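Workbench clear-out gallery - the blue mat bench at Plincombe

Posted Jul 26, 2024 by Domingo Vergara

Quick one, typing this between jobs. Bench has been a mess since December and Ilir Ionescu finally put his foot down, so we gave it a morning. Boxes to the left, tools to the right, small parts back in the drawers where they belong. Not finished.

Rules are the same as in the Drarkura room: if it has a box, the box stays with it till the warranty runs out. If it has no box it gets a label. If it has neither it goes in the Fleseo bin by the door and you have 19 days to come get it.

The drink with the blue stuff in it and the gold cap, front and center. Multimeter further back with its red leads still in a coil - wrap them please. Cardboard and product boxes over on the left, purple bag behind. 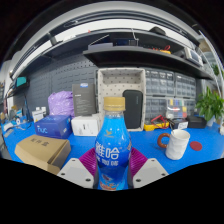
Can I leave a half-done project on the bench overnight?
Overnight is fine if your name and locker number are on it, longer than that and it moves to the shelf.

Few notes while I remember. The "nuc" box stays where it is, don't flatten it, we need it for a return. Plastic bags get folded and go in the bottom cupboard, I know they never do. Black zip case lives with the white basket thing so whoever is looking for it, look there first.

Drinks: lids on, away from the meters. We've had this talk. Ilir wants a drinks shelf, I'd settle for a hook and a tray. Mug people, take them back to the kitchen at night, there were none left Friday-ish and Zúñiga had to lend us theirs.

Small parts took the longest. 297 bags of screws, spacers and connectors sorted so far, out of 782 on the old list. Resistors are done, crimp terminals half done, the M3 stuff is a disaster. Labels come next once the printer tape gets here. If you pull a drawer out put it back in the same slot, they look identical and they are not.

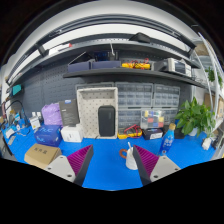

Mug, parts drawers and the black case, blue bench at Plincombe.

Still to do: the rest of the screws, a proper spot for test leads, and a second mat for the back table (8 people want it, one person has to order it). Send Ilir your drawer requests by email, not on sticky notes, they fall off and I end up sweeping them. More pics when the labels are on - probaly next month, depends on the tape.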